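# Jilach bench arm: frequently asked questions

Jilach is a small robot arm built in a shared workshop on Rurnurgate. Ayman Chraibi does the mechanical side and Nabila Ait Brahim writes the software. These are the questions we get by email and from people who stop at the bench. Last updated 4 July 2026.

## The build

**Is it a kit?**

No. The arm is our own design, put together from printed parts, bought motors and aluminium extrusion. Some of the brackets came from an older project called Rulta, which was a plotter, so you'll find that name in a few of the part files.

**Can I have the drawings?**

Yes. Write to us and we'll send the current set. The wrist drawings are a version behind the real thing. Ayman moved two holes on the mount in the spring and hasn't redrawn it yet.

**How big a space do I need?**

A sturdy bench with room to walk round three sides. Ours was against a wall for the first year and it was a nuisance every time a cable needed changing. Fix the frame down before you run anything at full speed.

**Which printer did you use?**

The workshop one, which is nothing special. Print the finger housings slowly, with the flat side down. If they warp, the pads sit crooked and the grip pulls to one side.

**Do the joints need oiling?**

A smear of grease on the wrist bearing when you put it together. We have not had to do it again so far.

## What it does all day

**What is it practising?**

Two things: pressing a button of a named colour, and picking up a named object. Both are done on the same tray, so the software has to tell a thing to press from a thing to lift. We change the layout by hand between runs. A session with a fixed layout went very well and taught us very little, as the arm was more or less repeating one path.

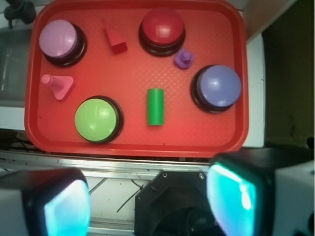
*Four domed buttons and four small pieces on the red tray, from the wrist camera.*

**Why a red tray?**

It was the one we had. It has turned out to be a useful nuisance. A red piece on a red floor has to be found from its shading and shadow, and early versions of the software missed the red prism far more often than the green cylinder. We thought about swapping to grey and decided to keep the harder one.

**Does the arm know one shade from another?**

Mostly. Green is easy. The pink-lavender and periwinkle buttons were mixed up a lot under the evening lights, and Nabila ended up adding runs recorded at different times of day. If you copy the task with your own buttons, start with colours that are well apart and add the close ones later.

**How many runs have you recorded?**

We have 1,471 in the log, and 1,017 of those are good enough to train on. The rest were stopped early, had the wrong label, or were recorded while a cable was loose. We're aiming for 3,000 and would like to be there by the end of August, but that depends on how many evenings we can get.

**Can it pick up the cone-and-screw toy?**

Sometimes. It is the worst of the pieces, because the fingers can close on the threaded shaft or on the flat base and only one of those holds. The cylinder is the one to begin with.

## Running it

**Who can use the arm?**

Any workshop member who has done a session with one of us. Please don't start it from the saved settings without asking. There are two sets and one of them is for an older gripper.

**What should I check before switching on?**

- The stop button is within reach of your chair.
- The cables are clear of the rail and have slack at the wrist.
- The tray is sitting flat.
- Nothing is left on the bench inside the reach of the arm - mugs included.

**The gripper closes but drops everything. What's wrong?**

Wipe the finger pads first. After that, check the screws on the wrist mount, which work loose after long sessions. If it still drops things, run the finger calibration again and write the new values on the sheet by the computer.

**What is Danzer?**

The program that plays back recorded moves. It's separate from the training code and can be used alone, for example to check a joint after a repair. Use the slow setting for the first playback after any change to the hardware.

**Can I bring my own objects?**

Yes, if they're light and nothing on them can snap off. Leave them in the box under the bench with a note of what they are, and tell Nabila, who has to add the names to the list before a run can be labelled.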